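Notebook, dry goods shelf layout, bench 2
January 2021
Entry: D. Montoya. Read by E. Stubbs, comments worked in.

Carried over from the September entry. The question was whether long pasta can live on the small green two-tier shelf or whether it needs a drawer of its own. Leilani wants an answer before the pantry layout goes to Gilgate, so the shelf is on the bench with the packets and will stay there until the entry is closed.

Shelf first. Flat top board, one middle shelf, solid side panels, open front. The left panel has a row of small round holes along its edge. I had planned to use these for a retaining cord across the front and have dropped the idea, as the cord gets in the way of anything going in sideways. Delphine suggested a low lip on the middle shelf instead. Not built yet.

Bench surface needs attention before any more layouts are marked out on it. The white is scuffed, with dark specks and fine scratches, and pencil marks will be lost among them. There are crumbs near the foot of the shelf. Wipe down with the Trullar cleaner, let it dry, then mark out. The blue-winged butterflies are table decorations from Leilani's set and go back in her tin when the bench is cleared. Anyone moving them should pick them up by the body. The wings crease.

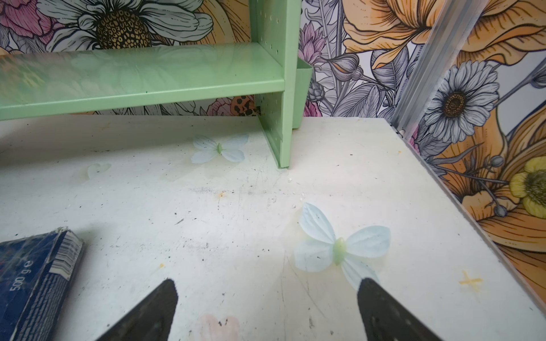
Why not stand the packets upright in a jar?
A jar suits spaghetti that has been taken out of its packet. We are storing it sealed, and a sealed packet in a jar leans, slides around when the jar is lifted and hides the cooking time.

Amr asked the same thing in September and the reasoning has not changed. The jars stay with the short shapes.

Packet notes. The packets differ mostly at the ends. Some are folded and glued flat, some are crimped, and the crimped ones add length that does not appear in any figure for the pasta itself. Measure the packet, fold included. Elsie's comment: measure it lying down, as a packet held up by one end lets the contents settle and the free end goes slack. Agreed, and done that way from here on.

Depth is the limiting dimension. The middle shelf takes a packet laid left to right with no overhang. Laid front to back, the end projects past the front edge and gets knocked. Left to right therefore, with the printed face up. Stacking two high is acceptable. A third layer rolled off on the first attempt — the film is slippery and the strands inside shift under load.

Load is not a concern. Leilani put 950 g on the middle shelf overnight and found no sag against the straightedge in the morning. I would still keep the tins on the Verkden rack, where they are now.

Order of use. Oldest packet in front, open packet on top. An open packet gets its end folded over twice and clipped. The Stetsiuk clips are too wide for this and spring off the fold; the narrow ones from the drawer hold. Set aside 5 of the narrow clips and label the bag.

Procedure for the next layout, as agreed with Delphine:

1. Clear the shelf completely and wipe both levels. Leave the space under the lower shelf empty so that the bench can be wiped without lifting anything.

2. Lay the packets side by side on the bench in front of the shelf, all pointing the same way. Mixed brands are fine and are in fact preferred, as the packet ends vary. The current set is a navy one with a yellow band, a mostly white one with red ends, a yellow one with a clear window and the deep blue no. 5.

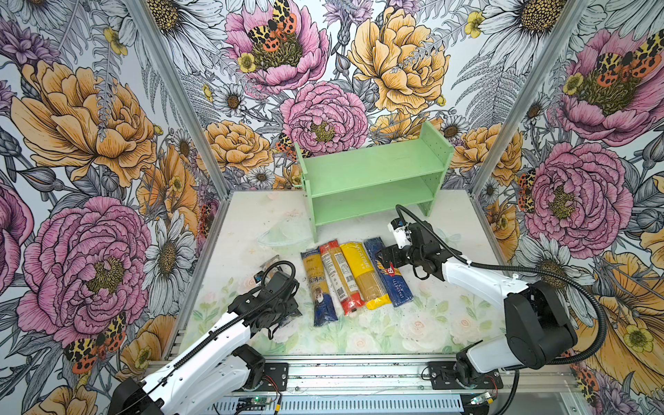 3. Check each packet for splits at the corners. A split packet goes in a tray and is used first.

4. Load the middle shelf from the back. Stop at two layers.

5. Mark the front edge of the shelf on the bench with tape, then note any packet that projects past it.

6. Write the date on the tape.

Top board: left clear for now. Amr would like the salt and the scale up there. The scale needs 280 mm of width and has to sit level, and I have not checked the board for level. To be done before anything is assigned to it.

Open items. Lip for the middle shelf (Delphine). Level check on the top board (me). Reply to Gilgate on whether the drawer is still wanted; my view is that it can be dropped if the lip works (Leilani).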